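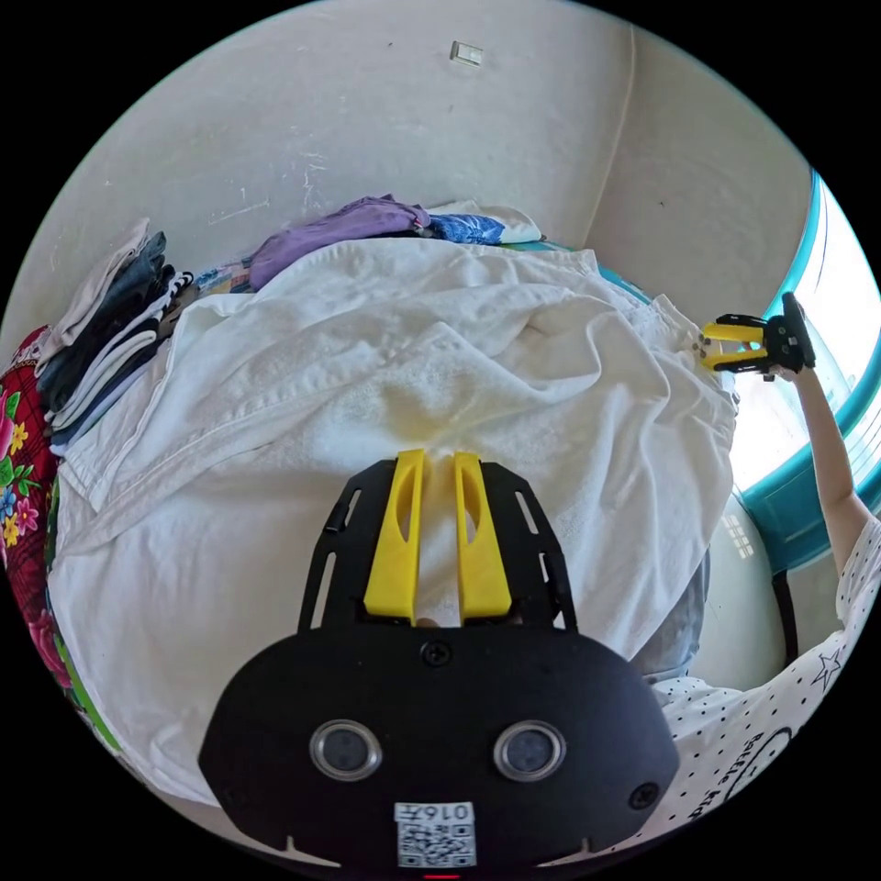 Volume 13, Issue 4 | Page 50

PRODUCT REVIEW: HOUSEHOLD LINENS
Broller Large Bath Towel, White

Reviewed by Sudheer Krishnan, Residential Services

The Broller large bath towel is offered to residence halls, guest houses and short-stay facilities as a mid-priced plain white towel. The Residential Services office purchased 72 of them through Amaral, our regular linen supplier, and placed them in the guest rooms of the east building. This review covers handling, laundering and general suitability. The bath mat and the hand towel in the same line were not evaluated.

Construction and feel
The towel has a soft terry texture and a flat hem band that is noticeably smoother than the rest of the cloth. Guests who returned comment cards described the towel as comfortable against the skin, although several would have liked something thicker. Staff in the linen room found the weight convenient. A full stack can be carried by one person from the cart to the shelf.

The hem deserves separate mention. On the Ukow towel, which the office used previously, the band shrank faster than the terry and the ends began to ruffle within a season. The Broller band has shrunk slightly along with the rest of the towel and still lies flat after pressing by hand.

Laundering
Towels were washed warm with the standard detergent and without fabric softener, then tumble dried on medium. The first two washes produced a considerable amount of lint. Facilities should clean the dryer screen after every load during this period and should keep the new towels apart from dark items. By the fifth wash the lint had fallen to an ordinary level.

Whiteness has held up well. Makeup and sunscreen marks generally came out with a pretreatment, but 13 towels required a second wash at some point during the evaluation. Two were withdrawn with pulled loops near the edge. The supplier replaced both without dispute.

Folding
A large towel that has been left in a heap holds its creases, and this one is no exception. Staff obtained the best results by spreading the towel over a bed or other low surface, locating the hem band, and smoothing the cloth away from it before making the first fold. Picking up a gathered portion and shaking it out was quicker but left the corners uneven. The towel folds in thirds lengthwise and then in half twice, and in that form it fits the shelves in the guest closets – the Joltametti towel, tried last October, did not.

The care label is stitched into a corner and shows when the towel is folded. A placement along the hem would be preferable.

Ordering
Cartons hold 24 towels. Amaral delivers on Monday and accepts returns of unopened cartons. No colors other than white are available at present.

Recommendation
Approved for guest rooms and general residence use. Not recommended for the pool area, where a heavier towel is expected and drying time between uses is short.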